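I've been meaning to write about the move back to Ullura since March, and every time I sit down to do it the kettle boils or the dog wants out, so you'll have to forgive me if this comes out in a bit of a jumble.

For anyone new, I grew up here, left at seventeen swearing I'd never be back, and spent most of my working life in Varbridge, where I had a very nice flat and didn't know a single one of my neighbours. Ullura has a bakery, a servo, two churches and a footy oval that floods. It is 269 kilometres from my old front door, and I did every one of them with a peace lily wedged between my knees and the seat (my sister was driving, before anyone writes in).

What I'd forgotten is how long everything takes, in the loveliest way. You can't just post a parcel. You post a parcel and hear about Yolanda Greenberg's hip, and then Yolanda comes in behind you and you hear about it again with the proper details. I allowed ten minutes for the post office in my first week and got home in time for lunch. Now I take a thermos. 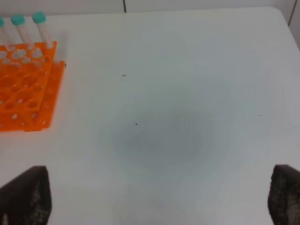 The garden has been my other great occupation. Mum's old plum tree is still standing, leaning rather more than I remember, and it gave so much fruit this summer that I was leaving bags on people's verandahs after dark. Olesia Mykhailiuk over the back fence took seven kilos off my hands and returned them as the darkest, stickiest jam I've ever eaten, with a little something in it that she refuses to name. I've guessed cardamom and I've guessed black pepper, and she just smiles at me and asks how the beans are going. The beans are going terribly, thank you Olesia!

I won't pretend it's all been jam. The winters are colder than Varbridge ever managed, the house has a draught I've chased through every room with a candle, and the quote for the roof came back at just over $2,000 more than I'd put aside. There are evenings when I'd give a good deal for a Thai takeaway that didn't involve driving to Plumholm and eating it in the car park while it was still warm. I miss my choir too, more than I expected to.

But on Sunday I walked down to the river with the dog, the long way past the old school, and three separate people stopped to ask whether I'd sorted the roof. One of them has a cousin with a ladder and strong opinions about flashing. He's coming on his way home from work, and I've promised him a jar of the jam, so now I have to go and ask Olesia for another one.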